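Plemura Twin-Arm Tabletop Cell – Demonstration Unit
Home / Equipment / Tabletop Cells / Plemura
Availability: viewing by appointment, Wednesday sessions

The Plemura is a two-arm manipulation cell built on an aluminum extrusion frame with a wooden work surface. Both arms are black, side-mounted and fitted with parallel two-finger grippers. Jirnance supplies the cell for training, evaluation and process trials. The demonstration unit runs in our ground-floor workshop during open days, where visitors see it on a table-clearing task with ordinary light refuse.

Each gripper uses a pair of matte black fingers with notched tips. The finger profile suits thin, flexible stock such as paper, film and bag liners. A wrist camera looks along the fingers toward the grip point.

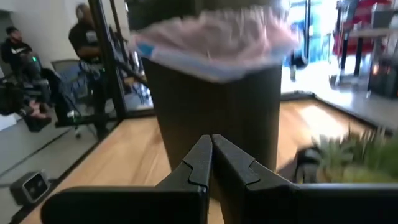

Fingers are held by two screws per side and can be changed without recalibrating the wrist camera. Replacement sets are listed under part number 888. Orders placed before 3000 units of run time are covered by the initial service kit; the controller logs one unit per completed grasp cycle.

Demonstration task
The operator lays out mixed items and starts the cycle from the Rostami controller. Paper bags, cut paper, wrappers and fabric are all within the accepted range. Flat kraft paper is the harder case – the fingertips must find an edge or handle before closing. 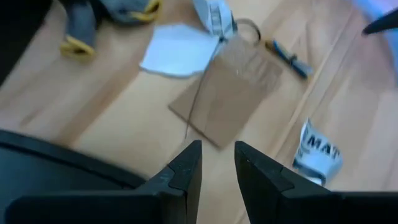

Cycle length depends on the number and type of items. Visitors are welcome to propose a different layout, subject to the payload limit and the operator's approval. Glass, liquids and blades are not accepted.

Standard layout
The lined bin goes at the back left, within reach of the left arm. The right arm covers the opposite side of the table. A small potted plant stays on the surface as an obstacle to be left in place. Cables are routed to the outside of each mount.

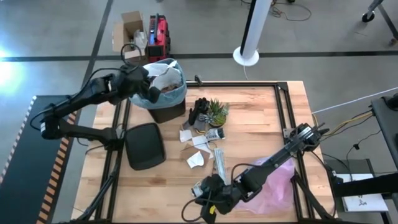
Supplied with the cell
Arms, mounts and grippers (one pair)
Extrusion frame and table surface
Rostami controller with Vondier task software
Head camera and 4 m camera cable
Operator manual, 164 pages

Dustpan option
The Vondier software includes a dustpan routine for small scraps. It is licensed separately and can be shown on request at any session.

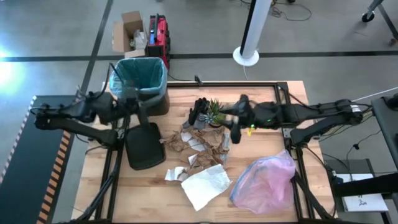
Plemura cell with bin, dustpan and packing paper on the table.

Attending a session
Doors open at 9:30 a.m. Closed-toe shoes are required in the workshop, and visitors must stay behind the marked line while the arms are powered. Parking is at the rear of the building. The next block of sessions is in July; bookings are made through the equipment desk.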